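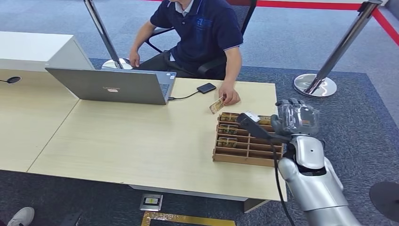 Scanner in hand over the card tray, operator's laptop to the left.

Stop ranking hands by finger count

Posted by Filipa Serrano, Apr 17, 2020

Most comparisons of robot hands start with a table of joints, fingers and payload. I have written such tables myself and would now throw most of them away. After 10 shifts with two hands on one arm, I think the useful question is how well a hand holds a tool made for a person, and for how long, while the tool's own cable pulls on it.

The job we used was dull by design. A wooden tray divided into narrow slots holds a few upright cards. The hand grips a handheld barcode scanner, the arm brings the scanner over a slot, and the controller waits for a code. An operator sits across the table with a laptop and swaps cards. We logged 887 attempts in March, split between a five-digit hand from Jerari and a two-jaw parallel gripper from Plidell with printed jaw pads.

The Plidell won on read rate, and I expected that. Its pads were cut to the scanner handle, so the scanner sat in one pose and stayed there. My colleague Eduardo Loureiro takes this as the end of the argument. If the tool is known, he says, bolt it on and skip the gripper as well.

He is right about the single task. I disagree about what the test shows. The pads took Sofia Morais 2 days to draw and print, and they fit one scanner. When we changed to a scanner with a thicker handle, the Plidell could not close on it squarely and the Jerari picked it up with a new grasp file and the same fingers. A read rate that leaves out the 2 days is a read rate for a fixture.

The cable is the real load

Catalog payload is measured with a compact weight near the palm. A corded scanner is a light object with a long tail. The cord hangs from the base of the handle, and each time the arm moves across the tray the cord swings and applies a small torque around the grip axis. With the five-digit hand, the nose of the scanner drifted by up to 6 degrees over a long run. That is enough to miss a code in a narrow slot. Neither data sheet has a number for this – I looked, and I asked both vendors.

Thumb placement mattered more than grip force. With the thumb opposed to the first two fingers the drift was worst. Moving it toward the middle of the handle cut the drift without any change in motor current. Fernanda Frade found that setting by hand in an afternoon, after our optimizer had spent a night on force values.

Wrapping deserves a line in every report. A plastic film over the hand changes friction at the fingertips, and results taken with film should not be placed beside results taken without it. I have read a good many published comparisons and can't recall one that states the surface condition of the fingers.

Look at the open hand too

Grasp pictures flatter a hand. The open pose says more about what it can get around: the gap between fingers, where the thumb tip ends up, how much housing sits at the side of the palm, and where the cable at the wrist goes. On our mount the cable loops out just below the joint, and we had to exclude part of the wrist range to keep it from catching. The Veloso controller accepted that limit in one line. The Jandley wanted a full collision model and replanned half the approach moves.

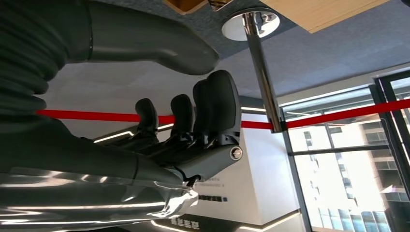
What I would put in the table

Drift of a corded tool over a fixed number of moves, in degrees. Hours from a new tool to a first good read. Wrist range left after cabling. Fingertip surface, stated. Finger count can go in a footnote.

Nhàn Tiêu has objected that setup hours depend on who does the setup. They do, and so does every cycle time I have seen quoted. Name the person's experience level and print the hours anyway. We will rerun the drift test on both hands with a cordless scanner, and if the gap between them closes I will say so on this page.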